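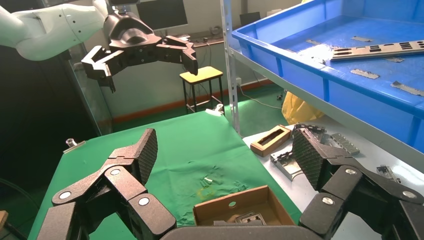

**How should small metal parts be packed so that they can be found again?**

Together with the other pieces they belong to, in a box that one person can lift, with a packing list that says what goes where.

Our group (Iara Maldonado, Dong-geon Sung and Facundo Quezada) spent most of May on that question, and we enjoyed it far more than we expected to when the topic was handed out! We had hoped for something grander, I'll admit, but brackets grow on you.

## What we did

We began with the stock list from the Gaete workshop course, which runs to 1616 entries — many of them the same screw under three different names. Dong-geon cleaned up the names over two long evenings. Facundo and I then sorted the brackets, plates and clamps by the job they are used for, so that everything needed to put up one shelf would travel together.

We used open cardboard boxes for the sorting stage. They are light and cheap, and you can look straight in without fiddling with a lid. A cloth on the table helped too, as small parts roll less on it and the tabletop doesn't get scratched. We only taped a box once a second person had read the list back aloud (this was Iara's rule, and we grumbled about it for a day or so and then kept it).

## What we found

We packed 80 kits in all. In the read-back, 7 had a mistake, nearly always a left-hand bracket where a right-hand one should have been. The two look so alike when they are lying flat that we now stand them up before checking.

Weight was the other trouble. Our first boxes sagged at the bottom, so we set a limit of 10 pounds and split the shelf kit in two. Trinidad Huenchumán, who kindly read our draft, asked whether the halves should share a number. We think they should, with an A and a B after it, but we haven't relabeled the older boxes yet.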